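Lid-fitting arm, stuck at the last step
Shop Builds > Arms and Grippers
7 replies

kravets_bench
Original poster

Continuing from the old thread, which got too long and had drifted into a discussion of solder.

Recap for anyone new: two-arm build in the shared workshop, hobby servos in the wrists, steppers in the shoulders, everything hanging off a controller board I named Datum back when I believed it would be a reference for something. The goal is to have it put the lid on a storage box and close both clips. I have told people at work about this goal. Their faces did what you would expect.

Where things stand, in order:

1. Finding the box. Works. Pink box on a dark table is about as kind as computer vision gets, and I am not going to swap it for a clear one to prove a point.

2. Finding the lid. Mostly works. The outline comes back clean and the angle is good to within a degree or two. The gray handle is folded down in the middle, over its recess, and on bad evenings the software decides the handle is a lid of its own. A very small lid. It then plans a very confident grasp on it.
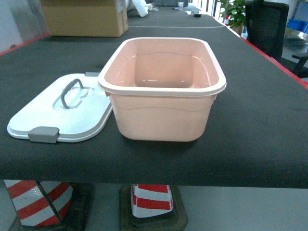 3. Picking up the lid. I've tried by the rim and by the handle. By the rim it sags toward the free side. By the handle it swings, and then you wait for it to stop swinging, and then the arm moves and you wait again.

4. Putting it down on the box. Three corners seat. The fourth one sits up like a dog that heard the fridge. Pushing on it lifts the opposite corner.

5. Clips. Have not reached clips. Clips are a rumor.

Things I've ruled out: the shoulder steppers (swapped the driver, no change), the camera calibration (redone in August, still holds), the table (it's flat, I checked, please don't tell me to check the table).

Running the wrists at 3000 steps per second. Ideas welcome. Ideas involving a different box will be read and resented.

rilinine
Reply 1

Check the table.

kravets_bench
Reply 2

Thank you.

stepperweather
Reply 3

I don't think this is a wrist problem at all. You're placing the lid as if it were a rigid plate and it's a floppy molded thing with a raised edge. Nothing that cheap comes out of a mold flat. When you close one of those by hand, watch what you do: you hook the far side, lean it down, and run your palm along the edge. You don't hover it over the box and lower it like a spaceship.

Come in tilted. Let the far edge touch first, drag toward yourself until it stops, then drop the near side. You get alignment for free from the rim and your camera can be off by a lot.

Also, carry it with both arms. You have two. I read the old thread, including the solder.

grultska_fan
Reply 4

Disagree with the above, or at least with the order. Dragging works until the box moves, and an empty plastic box moves if you breathe near it. Kravets, is yours held down by anything? If it's just sitting on the table, the hook-and-drag is going to take the whole box for a walk to the edge.

I'd fix the box first. Put a stop behind it, a wood strip and a clamp, done. Then slow the wrists way down. 3000 is silly for this. What are you saving, four seconds? You've spent a year on it.

The firmware I use (Grultska, yes, I know, the user name) lets you set a force ceiling per joint, so it goes limp when it meets something solid. Datum could probably do it if you read motor current.

stepperweather
Reply 5

The box moving is fine if the second arm is holding it. That's the entire argument for owning a second arm. Bolting a fence to the table turns it into a fixture, and at that point you could replace the robot with a brick on a string.

grultska_fan
Reply 6

A brick on a string would have closed the lid by now.

And if the second arm is holding the box, then it isn't carrying the lid, which was your advice one post ago. Pick one. Mine is a strip of scrap wood and it works every night without an opinion.

kravets_bench
Reply 7

Okay. Tried both, in the spirit of peace.

Tilted approach, left arm on the lid, right arm braced against the box wall just under the rim. There's a ridge on the outside there, partway down, and the fingertip sits under it pretty well once you stop it from sliding up. Far edge went down, dragged, near edge dropped. All four corners seated on the second attempt. I made a noise that I'm glad the workshop doesn't record.

Then I tried it again and it took the box for a walk, exactly as promised, so there's now a strip of scrap wood behind it. It's temporary. It has been clamped with three clamps.

Wrists are down to 4000. Sorry, typo on my part earlier in the thread and now I have to own it: the old setting was 7000, I'd written down 3000 from the shoulder config. So everyone who said I was going too fast was more right than they knew, and I'd like them to be quiet about it.

Scores so far with the strip in place: 5 good closes out of 7. One miss was the handle thing again, it grabbed the small lid. The other one I can't explain and the log just says "done", which is a bold claim for a lid resting on the floor.

Still open: current sensing. The board has a spare analog input but it's noisy whenever the shoulders move, and I'd rather not add a filter that makes it feel the box a half second after hitting it. If anyone has done this on a homemade board, post your resistor value and what went wrong. Masking out the handle I can do myself, it's a fixed offset from the lid center.

The clips get their own thread. They're on opposite sides of the lid, so one arm each, and I'm told that's what the second arm is for.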